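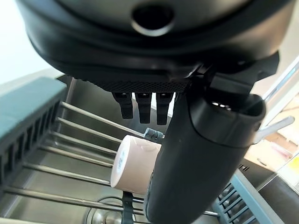
Ticket 53: cups on the dish rack
Opened by: Erzsébet Sárközi
Status: open

Hello all, and sorry to go on about the rack again! The pink cup is lying on its side across the rods, and I do wish we could find a better way of keeping the cups. On their sides they take up such a lot of room, and with 14 of us using the kitchen by September there won't be a spare inch.

Tried so far: moving the plates to the back (no great help, I'm afraid).

Next: please stand cups rim down, and leave the little grey-blue clip where it is, as I'd rather not lose it. I'll ask Preltico what a second rack costs and add their answer to this ticket.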